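Can it do the washing up yet? (no)

Right, quick one before work. People keep asking me whether the robots are ready, mostly my sister, who has 70 plates after every family lunch and no dishwasher. So I've been looking at what two-armed machines get asked to do in a kitchen. It's small stuff. Bowls. Packets. Cutlery.
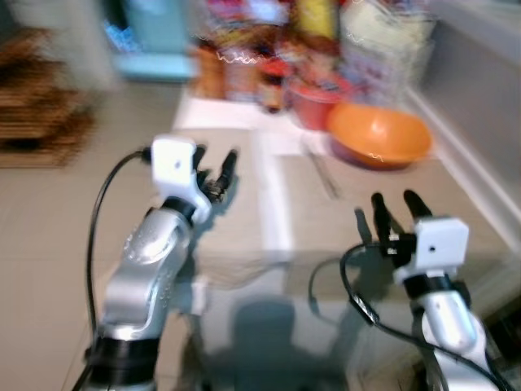
Both grippers open, orange bowl up ahead.

Blurry, I know what I'm looking at though. Papers lying flat, something thin and dark by the edge of them. And thin things on flat surfaces are the horrible ones. Try picking a fork up off a table with oven gloves on, thats about it. A jar is easy by comparison, big and round and stays put. Séverine Lecomte at Delorme told me they'd had a gripper go after the same teaspoon up to 115 times on a Monday before somebody went home. Shop floor is a bit better, same part, same tray, same place. Kitchens are never the same twice. Mine isn't anyway.

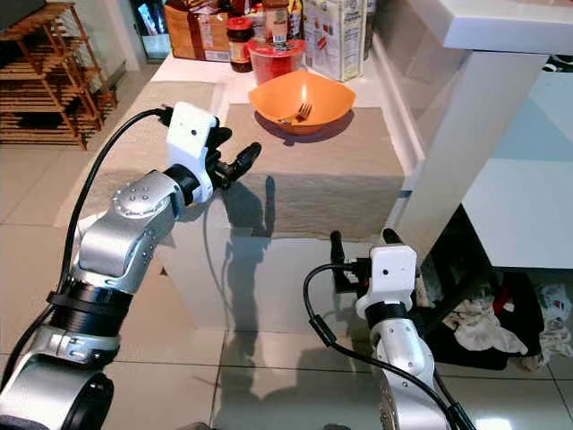
Words and pictures: Albane Mallet

Fork in a bowl. Sounds like nothing. But the bowl has wavy sides and it's on a woven mat that hangs over the front of the counter, so nudge it wrong and does the lot slide? Mats move. Then there's the jar and the carton and everything else along the back, all waiting to be knocked by an elbow. I'd move the bowl first, no thinking. A machine has to work all that out.

So, chores. Carrying, fetching, putting in a bin: nearly, if you're patient and you tidy up for it beforehand (bit daft). Wiping: sort of. Laundry: ask me in September. Washing up, proper greasy pans, no chance yet. I still want one definately.

More when I've got the Tutetti notes typed up.

Recent posts
Gruma mixer, 2 years on
Who folds the towels at Skusmont?
1,440 minutes without a phone
Tutetti: first impressions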